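Filed under: Card Making, Questions & Answers

Your Questions About the Collcombe Card Swap

Every time a new round of the swap opens I get a lovely pile of emails, and a lot of them ask the same things (which is fine, please keep asking!). I've gathered up my answers so you can find them in one place, and I'll keep adding to the page whenever a good new one comes in.

What is the Collcombe Card Swap?

It's a mail swap for people who make their own greeting cards. You make a small batch of cards on the theme, send them in to me, and a few weeks later you get the same number back, each one made by somebody different. I started it with a handful of friends from my old stamping class, and it has grown far past what my dining table was built for. The last round brought in 466 cards, which took me and Alfie Rudd two full evenings and a great deal of coffee to sort.

How many cards do I need to make?

Thirteen. Eleven go out to other swappers, one stays with me for the scrapbook, and one goes into the charity box for the nursing home. If thirteen sounds like a lot, try making them assembly-line style: cut all your bases first, then stamp everything, then color everything. I put on an old movie for the coloring part and it goes by before I know it.

Do all thirteen have to be identical?

They should share a design, but they don't need to match down to the last dot. Change the ribbon, flip the background paper, use up those three sad little scraps of plaid you've been saving since forever. People enjoy the differences, and I certainly do when I'm laying them all out.

What is the theme this time?

Doors and Deserts. I know, it's an odd pair! I wanted something that would pull us all away from flowers and cupcakes for one round, and I'd been playing with warm browns and teal together and couldn't stop. You can do a door, or a desert, or both. A front door with a wreath counts. A cactus in a pot counts. Jacobus Oosthuizen has already told me he is making a shaker card with real sand in it, and I've asked him very nicely to glue it shut twice.
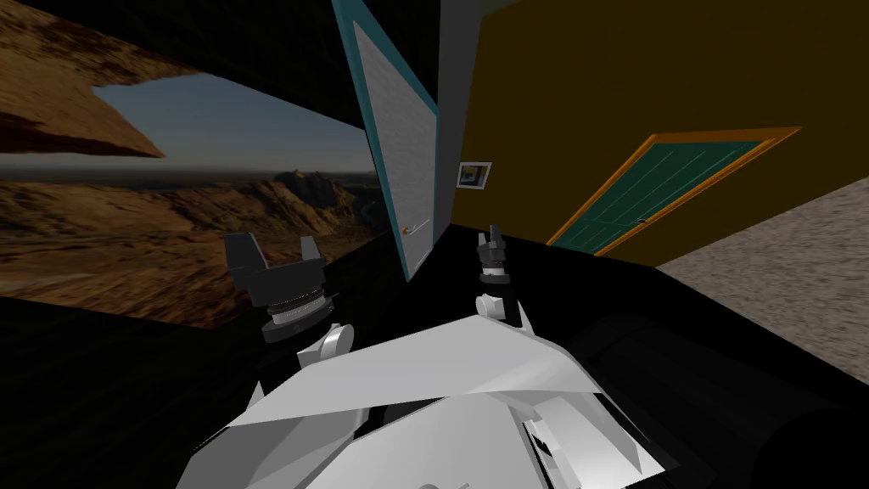
Teal-edged door, mustard wall and orange-brown hills.

If you'd like a color starting point, try rust, mustard, pale blue-gray and a little teal, with black for your mats. Gold works nicely as the one bit of shine, and a single brad makes a perfectly good doorknob.

What size should my cards be?

Standard A2, please, so four and a quarter by five and a half inches when folded. I do love a square card, and I love those long skinny ones too, but they slide around in the return boxes and get bent corners. Include a plain envelope for each card, unsealed, with nothing written on it.

Can I use a die-cutting machine, or does it all have to be cut by hand?

Use whatever you own and enjoy. I cut my door shapes with the Evari, which I've had long enough that the handle squeaks, and plenty of our swappers use nothing fancier than a pair of scissors and a ruler. The only thing I ask is that you assemble the cards yourself. Printed kits are wonderful for a rainy weekend, but this swap is for your own designs.

What kind of cardstock holds up best?

For the base, something heavy enough to stand up without leaning. I use Plana white for nearly everything, and I score it before I fold it, going over the fold with a bone folder afterward. If your card has a lot of layers on the front, put a second panel inside at the bottom to balance it. Otherwise it will tip on its face the minute somebody sets it on a shelf, and I've watched that happen to one of my favorites more times than I'd like to admit.

How do I attach a door so it opens?

This one comes up so often now that I practiced it just to be able to answer properly. Cut your door a quarter inch wider than you want it and score a line down that extra strip. Fold the strip back, put strong double-sided tape on it, and tuck it behind the frame. Don't use wet glue here, or at least don't use much, because it tends to creep into the fold. Open and close the door several times before you add any trim, and keep bulky pieces away from the hinge side.

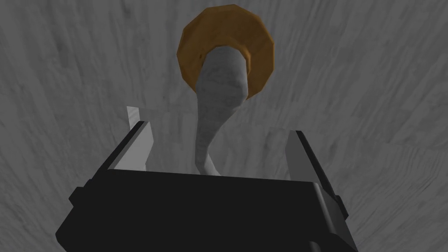 Mailing your cards

Where do I send them, and by when?

The address comes in your welcome email once you've signed up. Cards need to be in my hands by the end of July. I'm soft about a lot of things, but I do need that date to hold, as the sorting has to happen before my sister's family arrives and takes back the dining table.

How should I pack them?

Stack them in order, each with its envelope, and wrap the stack in tissue. A flat box is best. If you have dimensional pieces on the front, slip a sheet of scrap paper between cards so nothing catches. Please leave out the confetti! It is so cheerful, and I was still finding it in the carpet at Christmas.

Do I need to send return postage?

Yes, please. Put a prepaid label or loose stamps in a small envelope with your name on it, and lay it right on top where I'll see it.

Can beginners join?

Oh, please do. My first swap cards had crooked sentiments and a fingerprint in the ink, and a very kind lady wrote to tell me she kept hers on the refrigerator all winter. Sign your name on the back of each card and add "first swap" if you feel like it.

Which ink did you use on the sample card?

Mok in the walnut shade, blended with a soft brush over a torn-paper mask. Move the mask down a little each time and you'll get hills.

More from the craft room
- Storing stamp sets when you have 2000 of them
- Torn-paper hills, step by step
- Sketch challenge winners
- Ribbon scraps: ideas for the last few inches
- Birthday cards for men who say they don't want one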